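3.2 Containers, Linings and the Placement of Choux Buns

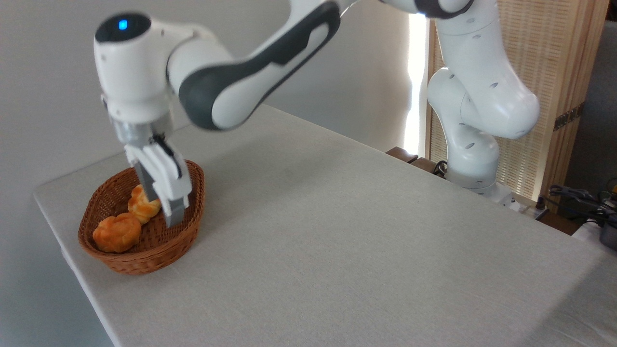

Figure 4. Two round pastries resembling choux buns in an oval wicker basket on a light gray cloth.

The second group of trials concerned the container in which small baked goods are set out for serving. Section 3.1 dealt with flat trays, where the item rests on a plane and its position is fixed mainly by friction. A basket differs in two respects. The floor is uneven at the scale of the weave, and the wall limits both where an item can be set down and the direction from which it can be taken up again. Shallow oval baskets of the type shown in Figure 4 are common on breakfast tables and bakery counters, and they were chosen for this reason as the reference container.

The basket has a rolled rim, which matters more than its small height would suggest. A rolled rim gives a rounded upper edge that does not snag a napkin or scrape the underside of a bun passing over it. Straight-cut rims, tested in an earlier pilot by Fallahi, left visible marks on soft crusts when the item was drawn sideways over the edge. Those baskets were dropped from the main series and are not considered further.

Choux buns were selected as the test item for their poor tolerance of handling. The shell is thin, the interior is largely hollow, and the surface is irregular. The larger bun in Figure 4 has the craggy, puffed top typical of the type. Such a surface offers several small contact points instead of one broad one, and pressure applied there is concentrated on the ridges. A dinner roll of similar diameter will deform and recover under the same load; a choux shell tends to crack and stay cracked. Damage is therefore easy to score by eye, without instruments.

Buns for the series were baked to a single recipe supplied by Schwerdtfeger and allowed to cool on a rack before use. No filling was added. Filled buns are heavier and sit more firmly, but leakage from a cracked shell would have soiled the weave and made repeated use of the same basket impractical. The effect of filling is left to later work.

Each trial began with an unlined basket on a cloth-covered table. The cloth was retained in all conditions. On a bare tabletop the basket shifted when its wall was touched, and the observers could not separate movement of the item from movement of the container. With the cloth in place, light contact with the wall produced no shift that either observer recorded. The cloth was smoothed by hand before every trial and replaced when crumbs had collected on it.

Two items were assigned to the basket in each trial. With a single item the task is trivial, as the bun can be set anywhere on the floor with ample clearance. With two items the placement of the first restricts the second. Three arrangements were distinguished: end to end along the long axis, side by side across the short axis, and diagonal. Observers noted the arrangement, any contact between the buns, and any contact between a bun and the wall. Items of unequal size were used on purpose. Matched pairs are unusual in ordinary baking, and the smaller of two buns is more likely to roll if it is put down first.

A total of 30 trials was completed. Scoring was carried out by Yüksel and a second observer, who worked from separate sheets and compared them only at the end of the series. The sheets disagreed on the arrangement in four trials, all of them borderline between end to end and diagonal. In each case the wider bun overlapped the midline of the basket, and the written definition did not say which part of the item should be used. The definition was revised to refer to the center of the base, and the four trials were scored again with agreement.

Shell damage was recorded in two trials. Both involved the wall side of a bun placed near the end of the oval, where the curvature is tightest. There was little room at that point between the crust and the weave, and the bun had to be brought down almost vertically to clear the rim. Placement nearer the middle of the long side left more room on at least one flank, and no damage was noted there. The number of cases is too small to support a firm statement, but the direction agrees with the tray results, in which damage also clustered at the corners.

Rolling was less of a problem than expected. The weave acts as a series of shallow stops, and a bun set down on its flat base stayed where it was put. Buns with a domed or uneven base - a frequent result of crowding on the baking sheet - turned slightly on release and came to rest against the wall. This was scored as wall contact and was not treated as damage.

Linings were examined in a shorter follow-up. A folded paper napkin and a square of cotton were each placed in the basket before loading. Both kept crumbs out of the weave and shortened cleaning. The napkin, however, slid toward the lower bun when the second was added, and in several cases it lifted at the edge and covered part of the crust. The cotton square stayed flat. For open serving we would recommend either cotton or no lining at all, with the unlined basket brushed out between uses.

The limits of the setup should be stated. Only one basket shape was used in the main series, and the height of the wall was not varied. Deeper baskets of the kind sold for bread would leave less access from the side and might alter the ranking of the arrangements. Round baskets, which have no tight end, are treated in Section 3.3.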